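A lease on a helping hand

Promham's kitchen arm service enters its second year with a revised contract and a longer list of household tasks

Published 2025-03-10

When Promham began leasing single robotic arms to supported-living providers, the company was careful to describe the arrangement as a service. Customers do not buy the equipment. They pay 400 pounds a month for the arm, its gripper, the software and a technician's visit each quarter, and they may end the contract with 46 days' notice. The revised terms, in force from January, leave the price unchanged and add training for two members of staff at each address.

The service is aimed at shared kitchens, where residents may need help with lifting, carrying and putting away. Promham supplies the arm on its own base, placed beside the worktop, and the provider is asked only for a level floor and a dedicated socket. Installation at the Pudgate residence was completed in a single morning.

Venla Karppinen, who manages the contract for Promham, said that most enquiries concerned range. "Providers wish to know what the arm will pick up," she said. "We give them the list, and we ask them to send us the objects that are missing from it." The list now has 261 entries, among them mugs, tins, cartons and several types of lidded box. Knives and pans in use on a hob are excluded under the contract.

Pudgate was also the site of the company's longest trial to date. Over the winter the arm made 2778 attempts at lifting and moving household objects, each of them logged for later study. Saimi Pesonen, the residence's deputy manager, said that staff had needed several weeks to grow used to the pace of the work. She considered the quarterly visit too infrequent for a new customer and has asked for a monthly one during the first half-year.

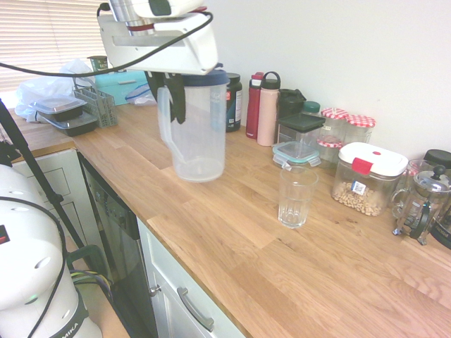 Grip remains the area in which the service is most open to criticism. The supplied gripper has two settings for force, and the choice between them is made by the software. Smooth, clear plastic is a demanding material for any such system, and an empty pitcher with a dark blue lid, held in the black fingers close to the oak worktop, is a fair test of it. Glass is harder still, and a faceted tumbler or a French press of the kind kept on the same counter calls for a slower approach. Promham advises providers to introduce glassware only after the first technician's visit.

Tapio Lahtinen, who advises housing providers on equipment, regards the notice period as the strongest part of the offer. He is less satisfied with the arrangements for repair. A failed joint must be returned to Hendricks, the appointed service agent, and the contract sets no limit on the time taken. Promham has said that a loan unit will be offered in such cases, although the wording has yet to be agreed.

Applications for the spring intake are open to registered providers.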